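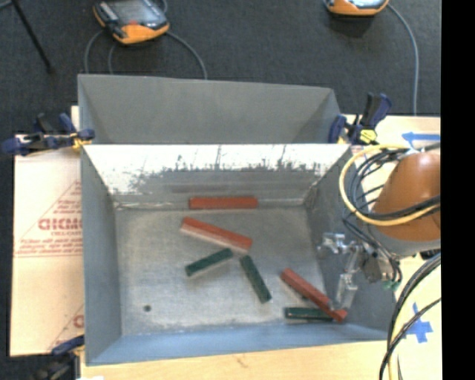
Retanar buys Filley and promises to leave the glue alone

Plustdale, 16 October 2020 - Retanar, the family-owned maker of household adhesives and wood fillers, has bought its smaller neighbour Filley for a sum both companies have agreed to find satisfactory. The two firms have shared a car park since 1,494 square metres of it were tarmacked in a joint venture that took longer to negotiate than the present sale.

Filley is best known for Tangen, the slow-setting wood glue in the squat tub with the lid that sticks. Customers who wrote in when the sale was first rumoured in May were chiefly worried that Retanar would improve it. Retanar is happy to confirm that it has no such plans. The recipe, the smell and the setting time will stay as they are. The lid is under review.

"We have spent many years telling shops that our glue was better than theirs," said a spokesperson for Retanar. "We now own theirs, and we would like to withdraw some of those remarks."

All 97 Filley staff will keep their jobs, their pensions and, after a frank exchange of views, their own kettle. Production of Tangen will stay in the existing building on the Plustdale road. The two sales teams will move into one office by the end of the year, with a partition available on request.

The Filley name will remain on the tub. An earlier proposal to call the combined business Retfill was tested on customers, who thought it was a remedy for something. The group will trade as Retanar, with Filley as a brand within it, and letterheads will be used up before new ones are ordered.

Shops and trade customers need do nothing for the present. Orders, account numbers and delivery days carry on as before, and both telephone lines will be answered, though not always by the person you were expecting. The joint catalogue, out early next year, will list 3,422 items, a figure that includes every size of filler knife and both kinds of beige.

To mark the purchase, Retanar is offering 100 free tubs of Tangen to schools and community workshops in the Plustdale area. Requests should be sent by post or email to the Filley office, saying what the glue is for. Birdhouses will be looked on kindly - so will wobbly chairs. The company regrets that it cannot collect empties.

Notes for editors

Retanar makes adhesives, fillers and sealants for home and trade use. Filley makes Tangen and a furniture wax that it does not advertise. Product pictures and a tub for testing are available from the Retanar press office. Please allow a full day for it to set.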